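Chapter 6
Power Districts and Boosters

A small layout can run from one command station and one pair of wires. Once the track plan grows, that simple hookup begins to cause trouble. A derailment in the yard shorts the rails, and every train on the line stops with it. In this chapter we divide a layout into power districts, each fed by its own booster, so a short in one place stays there.

You will need the track diagram you drew in Chapter 5. Mark the places where trains spend the most time standing still -- usually the yard and the engine terminal. 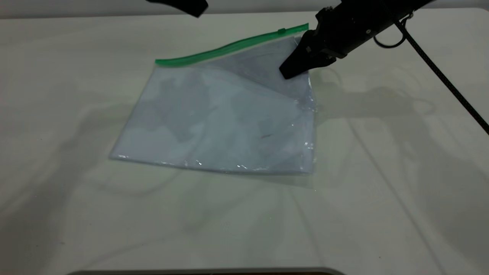 6.1 Where to Cut the Gaps

Both rails are gapped at the border between two districts. Place the gaps where a train passes through quickly, and keep them clear of turnouts. A lighted passenger car can bridge a gap for a moment, so the two boosters must be in phase. Check this with a meter before you run anything across.

The layout used in this chapter is the Drunside branch, built by Els Dijkstra. Her wiring log is quoted where it helps. 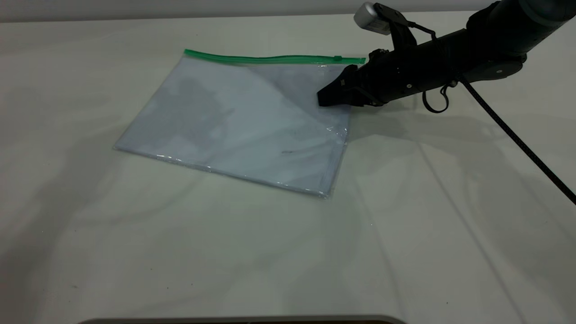
Drunside, 5 November 2020

Yard district cut in tonight. Lesier booster on the yard, the old Cirkine on the main. Phase was wrong on the first try, so I swapped the two track leads at the Lesier. Engine 923 now crosses the gap without tripping either one.

Her log shows the usual order of work: cut the gaps, connect the booster, test the phase, then run a single engine.

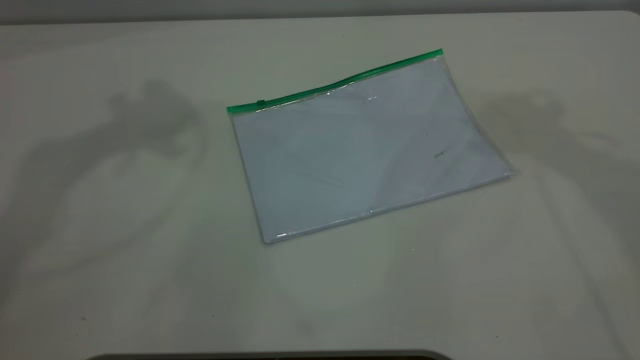 Each booster needs its own power supply unless the maker says otherwise. Do not join the outputs of two boosters to get more current. If one district draws too much, split it again.

Feeder wires should be short, with a heavier bus running under the track. Label both ends of every wire before it goes under the table.
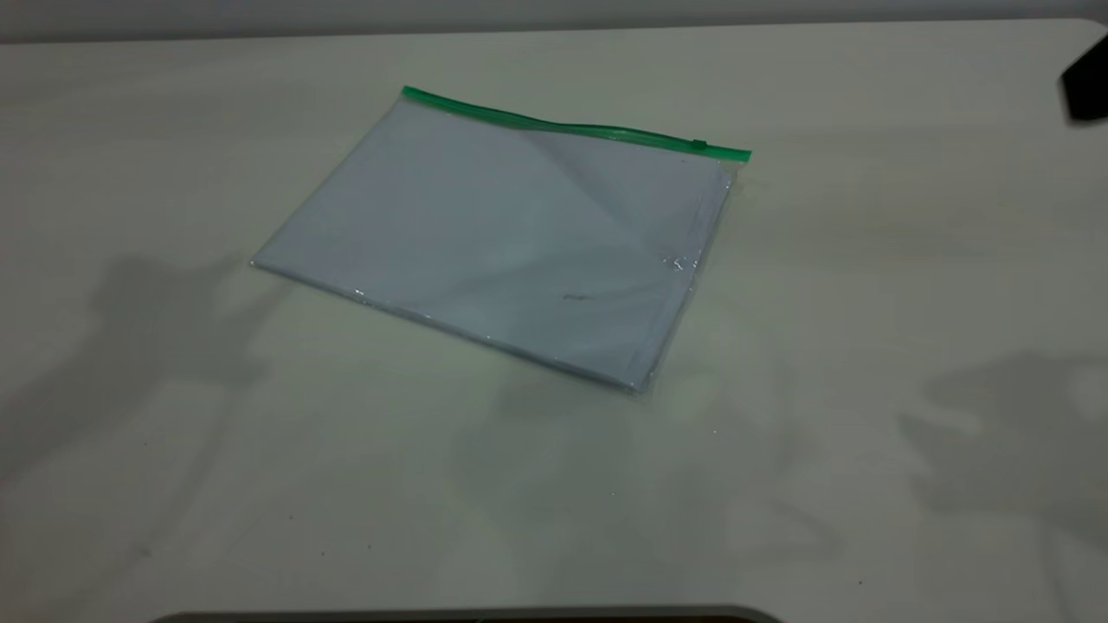 Section 6.2 covers circuit breakers, which let one booster serve several smaller districts. The Haque breaker is used in the worked diagrams, but the terminals are much the same on other makes.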